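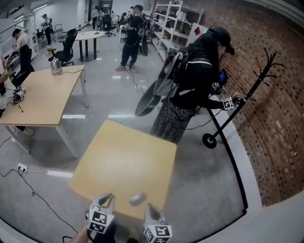

Square table, coat rack, kettle, and my favorite brick wall.

The big room on Culamik Street

So many of you have asked what we ended up doing with the furniture that I finally gave it a page of its own. It's mostly tables and shelves and a coat rack, so if that's not your thing, the garden gallery is one click back! Our room is 1635 square feet, in an old building in Dretstead, and we moved in at the start of April with a van full of stuff that didn't match.

The square table came first. I found it at Pedametti, the secondhand place behind the bus station, and I'd walked past it twice because it was buried under lampshades. It's a plain thing, pale top, nothing fancy, and I love it. Everybody drifts to it. You can get at it from every side, which you can't say for the long ones, and it's small enough that I can shuffle it across the floor by myself when I get one of my ideas (I get them a lot, sorry to everyone who's had to grab the other end).

The kettle lives on the rectangular table over on the left. I wanted a glass one so I could see the water, and then it took me ages to find a spot where the cord would reach. As you may notice, the cord still goes right across the tabletop. I keep meaning to move the whole tea situation closer to an outlet, and then somebody wants tea and I forget about it again. That little yellow pen migrates too. I buy pens by the box and they all leave home in the end.

Then there's the coat rack. Tall, black, lots of curly hooks up top, and I will defend it to anybody. We looked at wall hooks for a while, but I didn't want to drill into that brick. You can load a freestanding one with winter coats and still push it out of the way in summer. The trick is to hang the heavy stuff evenly around it. I learned that with a wet parka and a crash you could hear down at Entili, where they were nice enough to bring me a coffee afterward.

The wall curves in this one, but go by the next couple for a better feel of how the place is laid out.
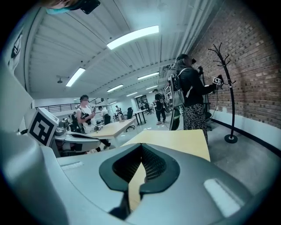
Last changed: 14 May 2026

I like this one for the floor. Look at all that walking room! When we first brought everything in, I had the desks in one solid block in the middle, like a school cafeteria, and you had to go sideways to get anywhere. We spent a whole morning dragging them apart. Now a person can cross the middle with a bag over one shoulder and not clip a corner, and there's still space for folks to stand at their desks and get on with things.

The wooden tops are light blond, and that was on purpose. I'd seen a set of dark ones for a very good price, and I went home and slept on it, and the next day I just couldn't. Dark tops show every crumb and every sleeve mark, plus the room would have felt half the size. The blond ones bounce the light around. We paid 350 dollars for the lot, delivery included, and I did the assembly with a borrowed hex key that I still need to give back.

A few notes for anyone doing a room of their own. Measure the door before you measure the room. Put a strip of tape on the floor where each table will go and leave it there overnight, and in the morning walk your usual route and see if you want to step over it. Felt pads under anything you'll drag. And leave one gap that's wider than you think you need, because that's the one everyone will use.

I did buy 100 felt pads. There are a lot of felt pads left, if you're local and want some.

There's a white poster over on the left wall too. I'd like more up on the walls in general, but I'm slow at picking things. Suggestions welcome, no motivational sunsets please.
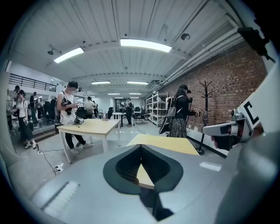 Marla Tietjen

Okay, the ceiling! I don't know how many people get excited over corrugated ceilings, but when we came to see the room I looked up before I looked at anything else. White, with the beams going across, and the pipes running along the brick side all the way toward the back. I was told we could box the pipes in and I said no thank you. I like seeing how a building works, and painted white they sort of disappear until you go looking for them.

The lights are long-standing residents, and I'm on the fence about them. They're bright, which is great at a table, and a bit much after supper. I've been thinking about a floor lamp for the corner so the evenings feel softer. If Pedametti gets one in that isn't shaped like a heron I'm grabbing it.

You get the red brick properly here, with the coat rack in front of it and the white shelving farther back. The shelving was a slow decision. I wanted wood to go with the tables, my back wanted something light, and white metal won. Open shelves suit me because if I put things behind a door I forget I own them. The rule is that whatever lives there has to fit without stacking, and so far we've kept to it, more or less. A few gaps on a shelf don't bother me one bit.

The table on the left has white legs and a top that comes out almost yellow in this light. There's a small silver bottle down near the far end of it, and I do like a table that looks used. A tidy-up at the end of the day takes us ten minutes: bottles and mugs first, then cords, then a damp cloth over the tops, and chairs last.

Still on my list: the floor lamp, a boot tray to go under the coat rack, and a better home for that white board that leans against the end of the shelves in the first photo. I had a plan to hang it, see earlier remarks about drilling into brick. It may just be a leaning board now.

The page counter says 2791 visits since we moved in, so hello to all of you, and thanks for caring about my tables. More pictures when the lamp shows up.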